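A Morning at the Skullstead Mill Open Day

If you have ever wondered how a wool blanket gets made, go to Skullstead in April. I went with my sister and we stayed so long we missed lunch (worth it!). The mill opens its doors at 9 in the morning, and by then there was already a line down the lane.

The tour starts in the sorting loft, where fleeces come in tied up in big sheets. Our guide, Rocío Casado, let us push our hands into one, and mine smelled like sheep for the rest of the day. She can tell the shoulder wool from the leg wool with her eyes shut, and she proved it twice.

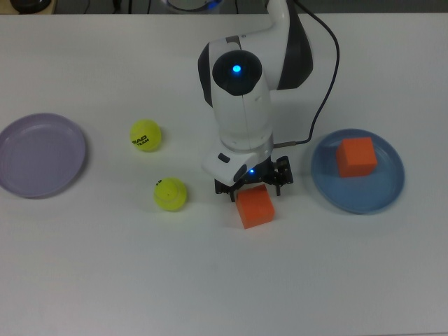
Tennis balls and plates on a white tabletop, open day, April.

Next came the carding room, and oh, the noise! The big carding machine is named Kong, and the floor hums under your shoes when it runs. Wool goes in at one end in clumps and comes off the other as a soft gray web you could read a newspaper through. I could have watched it until closing.

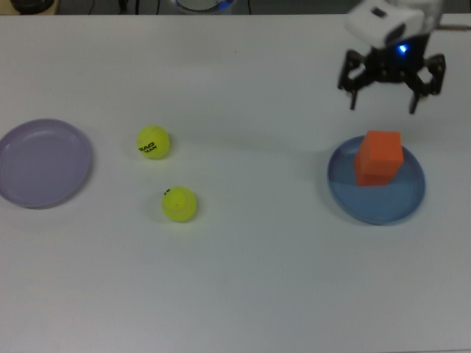 The looms are down a flight of stone steps, so wear decent shoes. There are 2 old ones still in use, and the one called Elline does all the herringbone. A warp of 1660 threads goes on it, every one drawn in by hand with a little hook, and the weaver talked us through it without once losing her place.
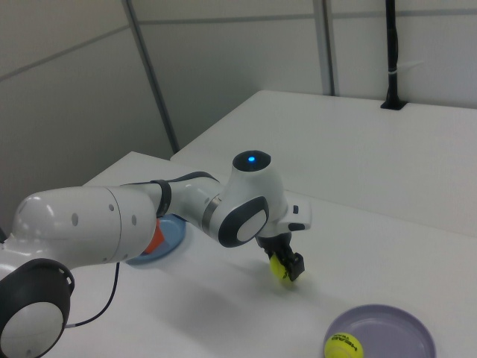
Words and photos: Rachid Fawzy

The part I keep telling people about is the wash house. Fresh cloth is stiff and a bit greasy, and then it gets soaked and pounded and comes out thick and soft. They pass around a before piece and an after piece and you'd swear they came from different animals.

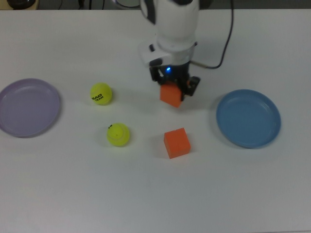 We finished in the shop, where I bought a green blanket from the Plitero range and then went back for a second one. Tea is in the yard, with very good seed cake. Parking is in the lower field, which gets muddy near the gate.

Comments (3)

woolly_jan: Is the dye room open again? It was shut when we went.

Rachid Fawzy: It was open, but only in the afternoon. We left too early!

Pete M.: My grandmother worked those looms. She said there were 300 people on the payroll back then. Glad to hear Elline is still going.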